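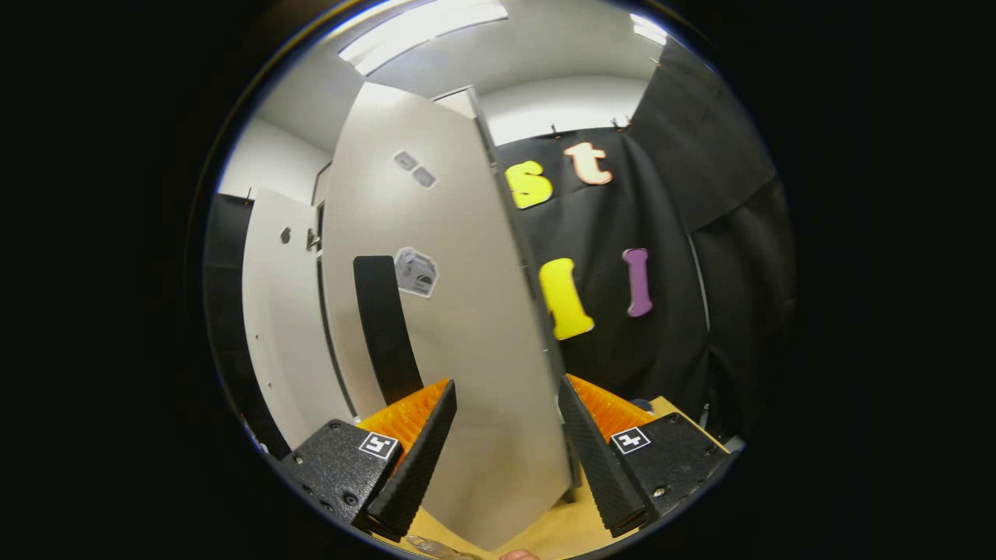 Why don't we all just buy the strongest glue in the shop and use it for everything, Lauri Pesonen wanted to know at the end of last Tuesday's class, and I said I'd answer properly in the notes because the room was booked and people were already stacking chairs.

So, Lauri, and everyone else: strong at what? That's most of Week 4 in three words. A bond can be strong when you pull it straight apart and hopeless when you peel it from one end. It can hold a shelf bracket for years and then let go in a hot car. The number on the tube usually comes from one kind of test on one kind of surface, and your broken thing at home probably isn't that surface.

Sticking Things Together, Week 4: labels, tapes and why corners lift

Bring back your homework strips, please (the ones with your initials on). If you've lost them, make another set before we meet, there are spare sheets in the tray in Room 337.

Where we'd got to

Last time we did wetting. A liquid glue has to spread over a surface before it can grip it, and some surfaces let it spread while others make it bead up like rain on a waxed coat. Glass, clean metal and most painted surfaces are easy. Polythene and polypropylene (milk bottles, freezer tubs, a lot of garden furniture) are miserable, and no amount of squeezing the tube harder will help. Cremilda Fagundes brought in her freezer tub lid with five different glues on it and all five popped off with a thumbnail. I was delighted. She was less so, it was a good lid.

Pressure-sensitive adhesives

Sticky tape, parcel labels, plasters and sticky notes all belong to the same family. They never set. The sticky layer starts soft and stays soft, and it sits somewhere between a very thick liquid and a very weak rubber. Soft enough to flow into the tiny dips in a surface, stiff enough not to ooze out again when you tug at it. Getting both in one material is the whole trick, and the people who make tapes spend their working lives nudging it one way or the other.

The name tells you what to do: press it! I know this sounds daft, but most people lay a label down, give it a pat and walk off. Rub it firmly from the middle outwards, with a cloth or the back of a spoon. Then leave it alone. Many of these adhesives carry on flowing into the surface for hours, so a label that comes off easily in the first minute may be a real nuisance to shift the next day. If you're going to change your mind about where it goes, change it quickly.

Look at the white sticker on the grey board at the top of these notes. It's slightly wrinkled at its corners, and corners are where I always look first on any label.

Peel, shear and pull

Three words to keep straight, and I'll use them every week from now on.

Pull is the force going straight away from the surface, spread over the whole patch. Most tapes are pretty good at this.

Shear is sliding, like a hook with a heavy coat on it trying to creep down a door. Tapes cope well for a short while and badly over a long one, because that soft layer slowly flows. Engineers call it creep. My dressing gown hook took all winter to travel the width of my hand.

Peel is lifting from an edge, and it's the one to worry about. All of your effort lands on one thin line instead of the whole patch, so a small force does a lot. This is why you always start a plaster from the corner, and why a label with square corners tends to go there first. A rounded corner spreads the strain a bit and catches less on sleeves. Next time you're in a chemist's, see how many bottle labels have rounded corners. I did this in front of my sister and she pretended not to know me.

Why a label wrinkles or lifts

Paper swells when the air is damp and shrinks when it dries out. It also swells more across the grain than along it, so a paper label wants to curl in one direction. Plastic film hardly minds the damp but may have been stretched when it was put on, and it'll try to creep back to the size it was before. Then there's dust, hand cream, furniture polish, and that faint greasy film everything in a kitchen gets. Any of these under an edge gives the peel somewhere to begin.

Cold matters too. The sticky layer stiffens in the cold and stops flowing, so a label put on in an unheated garage may never have gripped in the first place. Bring the jar and the label indoors, let them both warm up, wipe the jar, dry it, then stick.

A small test to do at home

Cut strips of the same tape, each as long as your finger. Fold over one end of each to make a tab. Stick one on a clean window, one on a painted door (somewhere hidden, and don't blame me), one on a freezer tub and one on a bare wooden board. Rub them all down the same way. Peel one set after a minute and another set the next evening, folding the tab right back on itself and pulling slowly. Write down how it felt in plain words: easy, draggy, jerky, took the paint off. Then do one fast. You'll feel a surprising difference between slow and fast, and I'd like us to argue over why.

I've left a roll each of Drondero and Baseo tape in the tray for anyone who wants to compare two. Please don't take them home, they've got to last until the end of October.

Getting old labels off

Gentle heat from a hairdryer first, then peel slowly and low, pulling the label back along itself. On a glass jar, soak it. For the gummy stuff left behind, a dab of cooking oil left for a while will often soften it, and washing-up liquid takes the oil off afterwards. Don't use oil on bare wood or paper. Go carefully with nail varnish remover as well: acetone will dull or melt some plastics, and you find out very fast which ones. Try a hidden spot.

Reading

Handout 134 has the peel diagrams with the arrows the right way round this time (sorry). The longer piece on paper grain is in the blue folder, and Cremilda has it until next week, so ask her nicely.

Next week is wood glue. Wear something you don't like.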